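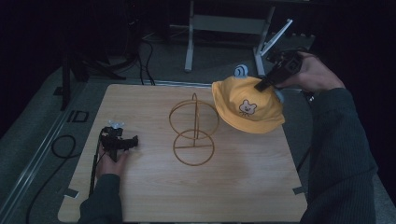

**NOTA DE PRENSA**

**Ovell abre a tiendas y talleres su programa de planificación de compra de equipos de manipulación**

*La empresa acompañará durante 18 meses a pequeños comercios y almacenes textiles que quieran presupuestar su primera célula automatizada sin comprometer la temporada.*

**Drutstead, julio.** Ovell, la firma de Drutstead dedicada a la manipulación de prendas y complementos, presenta este mes un programa pensado para quienes llevan tiempo dándole vueltas a la misma pregunta: ¿nos toca ya comprar un robot, y si es así, cuál, cuándo y con qué dinero? El programa se llama Plan Kordestani y toma su nombre de la calle donde la empresa tuvo su primer taller, un bajo estrecho y bastante frío al que todavía le tenemos cariño.

Llevamos varias campañas hablando con tiendas de sombreros, almacenes de ropa infantil, talleres de arreglos y algún que otro distribuidor de bisutería, y casi todas las conversaciones acaban pareciéndose. El comercio ha visto una demostración en una feria, ha pedido una oferta, la oferta ha llegado con una cifra redonda y un plazo corto para firmar, y ahí se ha quedado el papel, en un cajón, porque en la cifra faltaba la mitad de lo que hay que pagar. Nos parece comprensible que la gente no firme. Con el Plan Kordestani queremos que, antes de decidir, cada negocio tenga delante una cuenta entera, con sus partidas feas incluidas (la electricidad, las horas de parada, los repuestos, la formación de quien va a estar al lado de la máquina todos los días).

**Empezar por la tarea**

El programa arranca con una visita al local. Durante la visita no se enseña ningún catálogo. Se mira lo que hacen las manos: sacar un sombrero de la mesa y llevarlo a su soporte, colocar una gorra en el expositor, doblar una bufanda, devolver a su sitio lo que los clientes han dejado en otro. Son labores pequeñas, que se repiten muchísimo y que casi nunca figuran en un presupuesto, pues se hacen entre una cosa y otra.

Cada tarea se apunta en una ficha con el tipo de artículo, lo blando o rígido que es, el espacio disponible y el cuidado que requiere. Un sombrero de pescador, por ejemplo, con su copa blanda y su ala ancha y flexible, es un viejo conocido de nuestro equipo: cede por donde se le agarra, y un soporte de alambre fino pide que se lo trate con delicadeza. Quien compre equipo para una caja de cartón y luego quiera usarlo con sombreros se va a llevar un disgusto, y preferimos que el disgusto se lo lleve la ficha.

De la visita sale una lista ordenada de tareas. Las primeras suelen ser buenas candidatas a la automatización; las últimas, con toda franqueza, conviene dejarlas como están durante unos cuantos años. Si la lista aconseja no comprar nada, el informe lo dirá en la primera página y el negocio se quedará con él igualmente.

**Un presupuesto en cuatro bloques**

La segunda parte del programa es la económica. Ovell entrega a cada participante una hoja de planificación dividida en cuatro bloques, que puede rellenarse con ayuda de nuestro personal o con la asesoría de siempre:

- **Equipo.** Brazo o brazos, pinzas, mesa de trabajo, cámaras, cableado y fijaciones. Las pinzas se presupuestan aparte, con un juego de repuesto desde el primer día.
- **Puesta en marcha.** Transporte, montaje, adaptación del espacio, evaluación de seguridad y demostraciones de la tarea hechas por personas con pinzas de mano.
- **Vida diaria.** Mantenimiento, consumibles, licencias, energía y el tiempo del personal que supervisa.
- **Imprevistos.** Una reserva que recomendamos fijar en el 12 % del total y que no debería tocarse para comprar accesorios, por mucho que apetezca.

El segundo bloque es el que más sorprende. Muchos compradores dan por hecho que la máquina llega sabiendo, y lo habitual es que haya que enseñarle cada tarea con un buen número de repeticiones hechas a mano, con los artículos de la casa y en condiciones parecidas a las de la tienda. Son horas de trabajo de personas con paciencia y buen pulso, y hay que pagarlas. En el Plan Kordestani aparecen con su propia línea, separadas del precio del equipo, para que puedan compararse entre proveedores. Invitamos además a los participantes a pedir esa misma línea a cualquier otra empresa con la que estén hablando; nos haría ilusión que se convirtiera en costumbre.

**Comprar, alquilar o esperar**

La hoja contempla tres caminos. El primero es la compra directa, indicada para negocios con una tarea muy estable y espacio propio. El segundo es un alquiler de 18 meses con opción de compra al final, que descuenta del precio una parte de las cuotas pagadas. El tercero es esperar con fecha de revisión: el negocio no adquiere nada, conserva sus fichas actualizadas y vuelve a sentarse con nosotros a los 11 meses para ver si ha cambiado algo en sus volúmenes, en sus precios o en la propia tecnología.

Sabemos que incluir la espera en la oferta de una empresa que vende equipos puede sonar raro. A nosotros nos ha dado buen resultado, y nos ha ahorrado instalaciones hechas con prisa, que son las que luego exigen más llamadas y dan más dolores de cabeza a todo el mundo.

En cuanto al calendario, el plan desaconseja montar equipos en plena campaña. Para tiendas de complementos proponemos hacer la visita en verano, cerrar el presupuesto a comienzos de otoño y dejar la instalación para después de Navidad y de las rebajas, cuando el almacén respira un poco y hay sitio para moverse. Los talleres de arreglos, que tienen otro ritmo, podrán elegir mes.

**Drodthorpe, sala de pruebas abierta a participantes**

Quienes entren en el programa podrán reservar turno en la sala de pruebas que Ovell mantiene en Drodthorpe. Cada turno dura 60 minutos y permite llevar artículos propios, cosa que recomendamos vivamente: traigan ese gorro con forro que siempre se resbala, el expositor que cojea, la diadema que se engancha con todo. Lo que salga mal en la sala interesa tanto como lo que salga bien, y queda anotado en la ficha de la tarea.

En la sala puede venir también el personal que trabajará con el equipo. De hecho, nos gusta mucho que venga. Las mejores correcciones a nuestras fichas han salido de personas que llevan media vida colocando sombreros y que saben, sin mirar, por dónde hay que cogerlos para que no se deformen. Esa experiencia debería pesar en la decisión de compra, y el informe final reserva un apartado para recogerla con sus propias palabras.

**Plazas y condiciones**

La primera convocatoria cuenta con 12 plazas para negocios con local abierto o almacén en funcionamiento. No se exige un volumen mínimo de ventas ni haber trabajado antes con equipos automatizados. La visita inicial y la hoja de planificación no tienen coste para las empresas admitidas; los turnos adicionales en Drodthorpe, a partir del segundo, se facturan según tarifa, que se envía junto con el formulario.

Para solicitar plaza basta con una carta o un correo que explique a qué se dedica el negocio, qué tarea le quita más tiempo y de cuánto espacio dispone. Unas fotos del local ayudan bastante, aunque esté desordenado. Las solicitudes se atenderán por orden de llegada durante todo el mes de julio y las respuestas saldrán antes de que termine agosto, también cuando sean negativas.

**Sobre Ovell**

Ovell diseña y adapta puestos de manipulación para prendas, sombreros y complementos. Tiene su taller en Drutstead y su sala de pruebas en Drodthorpe, y trabaja sobre todo con comercios pequeños y medianos.

**Contacto para medios y solicitudes**

Oficina de comunicación de Ovell, Drutstead. Atención de 9:00 a 14:00. Las visitas de prensa a la sala de Drodthorpe se conciertan con la misma oficina.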